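Keeping play food in one drawer

25/02/2021
By Telma Cabral

Play food is small, bright and goes everywhere. You find a tomato in a boot and a slice of cheese behind the radiator. For a long time we kept ours in a big cloth bag, and every time somebody wanted the egg the whole bag was turned over on the floor. Now it lives in a drawer beside a low table, and the tidying is much shorter. I write down what works for us, and also what did not.
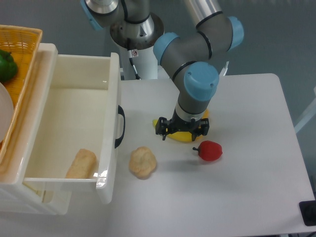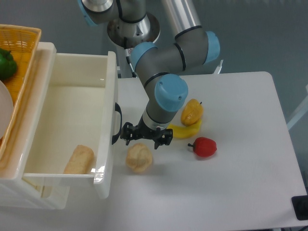 Banana, red pepper and round bun on the white table, with the drawer open. The long bread is in the drawer in the first picture, and in the second also.

Choosing the drawer

Take a drawer with smooth walls and a flat bottom. Baskets look nicer but crumbs and hair collect in the weave, and the small pieces get stuck by their stems. A smooth plastic drawer you can wipe in one movement.

The drawer should stand next to the place where the food is played with. If the child must cross the room, the food will stay on the table, I promise you. Put the unit at the short side of the table so that it opens towards the player and the things travel only a hand's length.

Check the handle before you buy. Small hands need a handle they can go behind with all the fingers. A little round knob is hard for them, and they will pull the drawer by its edge instead. We had first a unit called Perby, with very pretty knobs, and I changed all of them in the first month.

A light colour inside helps more than you think. In a dark box the aubergine disappears completely.

Do not fill it to the top. When the drawer is full, the top layer catches on the frame and the drawer does not close, and then it stays open for the whole day and somebody walks into it. I leave the upper third free.

Putting away

Pull the drawer fully out before you start. A half-open drawer means that everything is thrown in the front and nothing goes to the back.

Begin with the long things. A baguette or a cucumber goes along one side, lying straight. Then the round things, which fill the holes by themselves. If you do the round ones first, the long ones end up on top, across, and there you have again the drawer that does not close.

Bananas are the difficult ones, with their bend. Lay them one inside the other like spoons. If you have only one banana, put it against the wall of the drawer with the curve to the outside.

Peppers, and everything else with a stem, I put on their side. The stem is the first thing to break. If it is already broken, a drop of glue for plastics will hold it well, but leave it one night before you give it back, and do not give it back at all to a child who still puts things in the mouth.

With children of 3 years it is better to ask for one thing than for "everything". Say "now the bread", and wait. Then "now the red pepper". It becomes a little game and they learn the words also. My younger one learned the vegetables in two languages in this way, and she still closes the drawer with her hip exactly like me.

To sort or not to sort

I tried dividers. Fruit in the left, vegetables in the right, bread behind. It was beautiful for two days. If your child enjoys sorting, then do it, but use low dividers that come out easily — mine were glued and I regretted it.

What I keep apart now is only the very small food: peas, berries, the sushi pieces from the Grutametti set. They go in a jar with a wide mouth. I use a plastic one of 1000 ml and it is half full. The jar stands in the back corner of the drawer.

Cutlery and plates do not go with the food. They scratch it. A second drawer under the first is enough for them.

Washing

Hard plastic food can be washed in the basin with warm water and washing-up liquid. Use a soft brush for the stems and for anything with a rough crust, where the dust sits in the lines. Rinse well.

Hollow pieces are a problem. If there is a small hole at the bottom, water goes in and stays there, and after some weeks you smell it. Wipe these with a cloth and never put them under water. If one is already wet inside, squeeze it, shake it, and stand it with the hole down on a towel for two days.

Foam pieces (usually soft breads and cakes) take only a damp cloth. They do not like hot water and they do not like the radiator.

For the drawer itself I mix 300 ml of warm water with one spoon of white vinegar. Wipe, then wipe again with plain water, and leave it open until it is dry. Put nothing back before.

Felt-tip marks on a white table come off with a little toothpaste on a cloth, if they are fresh. Old ones need patience. Try first in a corner, some surfaces become dull.

Getting rid of some

Once in the winter I take everything out on the table and look at each piece. Cracked ones go in the bin, because the edges are sharp. Pieces which nobody has touched go in a bag in the cupboard, and if they are not missed until the summer I bring them to Skullis, the second-hand shop near us, where they are happy to have complete sets and less happy with single carrots.

Keep one or two of each kind. A child can cook for a whole afternoon with a bun, a banana and a pepper, and there is room left on the table for the pot.

One more thing I forgot: if the drawer runs badly, rub a dry candle on the rails. Open and close it a few times, then take off the wax that is left with a paper towel. I do this every February and it lasts until the next one.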